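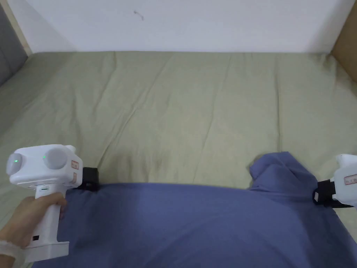 Sigrún Arnardóttir, Home and Textiles project, February

Folding on a bed: does the surface matter?

Started this thinking it would be easy. Most folding guides assume a table. Our flat at Toft doesn't have one big enough, so everything gets folded on the bed, and I wanted to know how much worse the results are.

Setup. Bed pushed up to a plain white wall, sage-green sheet on it, blue cloth spread on top. Good colour contrast, easy to see where the edges are. The sheet is not tight. It has long soft creases running across it and a bunched bit near the middle, which I left alone becuase that is how a normal bed looks.

Method. 12 folds on the bed, then 12 on the desk at Kendley. Same cloths both times. Each one spread out first, smoothed once, folded in half, then in half again. Corners checked with a ruler. Gap over 8 mm = fail.

Results. Bed: 8 fails. Desk: 2. Bigger diffrence than I expected. Worst part on the bed was the smoothing, the mattress gives when you press and the wrinkles just move somewhere else. Lifting one side made a peak in the cloth and when it went down again the fold line had shifted. On the desk the cloth slid a bit but stayed flat.

Tried pulling the sheet tight for a few extra goes. Seemed better, didn't measure properly, so not in the table.

Problems. Only one person folding (me). Got faster as I went on, and the desk came second, so some of the improvement could be practice. Should have swapped the order halfway. Cloths weren't ironed either.

Next. Same again with a board laid over the mattress. Also want to try bigger pieces, duvet covers if I can borrow them.

Raw measurements are in the blue folder, room 247.

Contact: Nista student projects, room 247 | Back to top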